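Podico Student Handbook > Section 4: The Cabinet Task

Revised Oct 26, 2021 by Obinna Adeleke. Replaces the September version, which had the doors opening the wrong way and was followed faithfully by everyone for three weeks.

4.1 What you are doing

You will use the hand-held gripper to work the two doors of the small brown cabinet, and you will do it enough times that the club's arm can learn from your recordings. The arm will copy your good habits. It will also copy the thing where you wander off to the left and come back, so please don't do the thing.

Read all of this section before you pick up a gripper. If you only read one part, read 4.4, and then go back and read the rest.

4.2 Before you start

1. Sign out a gripper on the sheet by the door. Write your own name. "Me" was used twice last term.

2. Squeeze the fingers closed and let them open again. They should move smoothly and meet along their pads. If they grind, put the gripper in the repair tray with a note saying what it did. "Broken" is not a note.

3. Check both square markers on the finger plates. They must be flat, clean and fully stuck down. The software uses them to work out how far apart the fingers are, and a curled corner will make it believe things that are not so. Wipe with a dry cloth only.

4. Check the screws on the plates with your fingertips. If one turns, tighten it with the small driver until it stops, then put the driver down. We have already learned what a stripped plate costs at Lumbantobing Hardware, and so has our budget.

5. Tuck the cables under the gripper so they cannot swing up between the fingers.

6. Pull the fabric panels in around the cabinet and clip them at the top. Tug each one gently. A panel that comes down in the middle of a run will land on you, and the recording will keep going.

4.3 Setting the cabinet

7. Stand the cabinet on the pale floor board, square to where you will be working.

8. Leave the books on the upper shelf. They are part of the set-up, and they are not there for your coffee break. The lower cupboard stays empty for this task.

9. Open both doors by hand as far as they go, look at the hinges, and close them again. If a door drags, tell the lead student before you record anything.

10. Put the ceiling lights on. All of them. Atmosphere is not required.

11. Hold the gripper low and in line with the middle of the cupboard, fingers apart. Check the view on the laptop. You want both fingers and both markers in sight, with the cupboard between them.
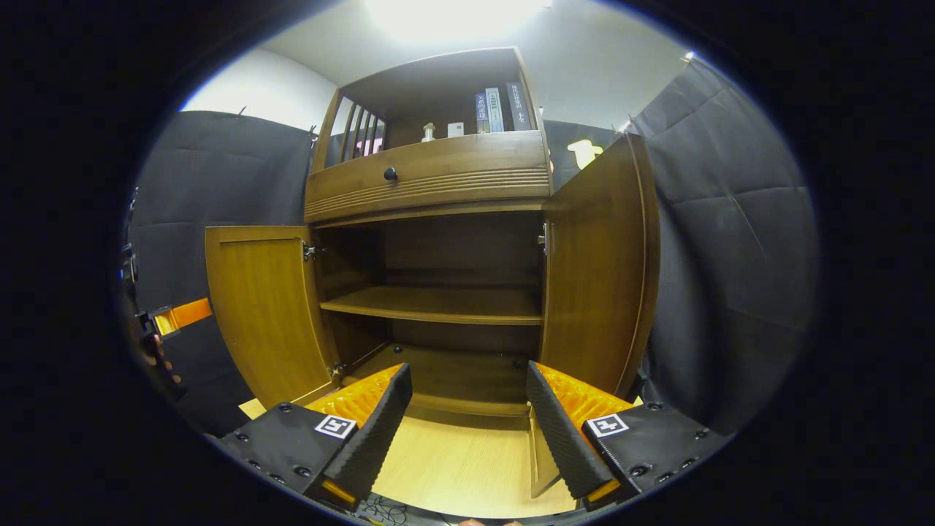 Fig. 4-1. Gripper lined up with the cupboard, doors open.

Note: Your elbow should be near your ribs. If it is out to the side like a chicken's, you will be tired by the tenth run and the arm will learn to be tired too.

Note: Two people may work at the cabinet together, each with a gripper. Agree beforehand who has which door. Agreeing out loud works better than agreeing in your head.

4.4 Recording a run

12. Close both doors. Start the recording and hold still for 2 seconds. Count them properly. "Onetwo" is one second at best.

13. Move toward your door at the speed of someone who has been asked to wash the dishes. Fast movements blur, and a blurred marker is no use to the software.

14. Take the edge of the door between the pads and swing it outward. Follow the curve of the door with your whole forearm. Twisting only the wrist pulls against the hinges, which are small and have done nothing to deserve it.

15. Let go once the door stands fully open, and back away in a straight line before you do anything else.

16. If you are working alone, do the other door the same way. You may bring the fingers together between doors so they don't catch on anything. Keep the gripper in front of the cabinet while you do this, and keep the markers clear of your sleeve.

CAUTION: Do not push a door past the point where it stops on its own. The repair shop in Zullunholm was very kind about it the first time.

CAUTION: The pads bend. They are meant to. Do not press them against the cabinet to see how much.
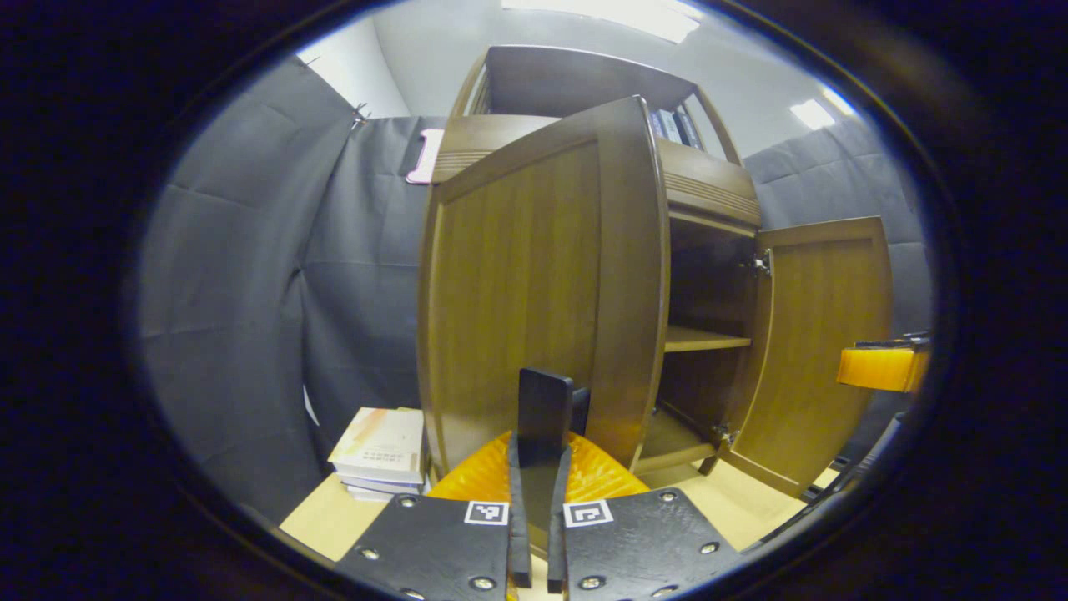
17. Hold still for another 2 seconds, then stop the recording.

18. Name the run with your initials and the run number. Do not name it "final." Do not name it "final2."

19. Close the doors by hand and go back to step 12.

4.5 Keeping or tossing a run

Watch each run once at normal speed before you start the next. Toss it if a marker drops out of view while you are gripping, if a door was opened with anything other than the gripper (knees count), or if you spoke to the cabinet. The microphone is on. We have heard all of it.

Keep a run that is a little clumsy but complete. A slow approach or a second try at the door edge is fine, and the arm could use the example of somebody recovering from a mistake.

The team target for the Gotitz meet is 900 kept runs. Tossed runs do not count toward it, however strongly you feel about them.

4.6 Packing up

20. Stop the software before you unplug the gripper.

21. Set the gripper down with the fingers up and nothing resting on the pads.

22. Unclip the fabric and fold it. Rolling it into a ball is not a kind of folding.

23. Sign the gripper back in and copy your runs to the club drive before you leave the room. Section 5 covers the upload and what to do when the drive is full.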